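Dustwood 200 Tabletop Reflector Telescope

Ultham Optical – Observing Equipment
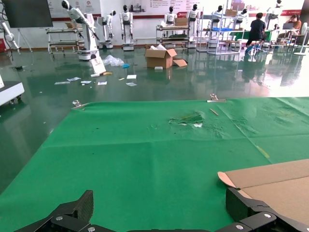

According to one customer review, the Dustwood 200 showed the Orion Nebula clearly from a suburban yard, although the finder took two evenings to align properly.

The Dustwood 200 is a reflecting telescope intended for schools, libraries and private observers. Its 200 mm primary mirror gathers enough light to show star clusters, brighter galaxies and the cloud belts of Jupiter. The base turns on a Flodska bearing and requires no tools for daily use.

Supplied with each telescope:
Flodska base, assembled
25 mm and 10 mm Figueiredo eyepieces
Red dot finder
Dust caps for tube and focuser
Printed star chart, northern sky

Allow the telescope to stand outdoors for 20 minutes before observing – longer in winter. Never point the instrument at the Sun. Solar filters for this model are sold separately and must be fitted over the front of the tube.

Price: $229
Protective carrying case: $145

Orders received by noon are shipped the same day, Monday through Friday. Ultham will collimate the mirror before shipment at no charge. Please request this service when placing the order.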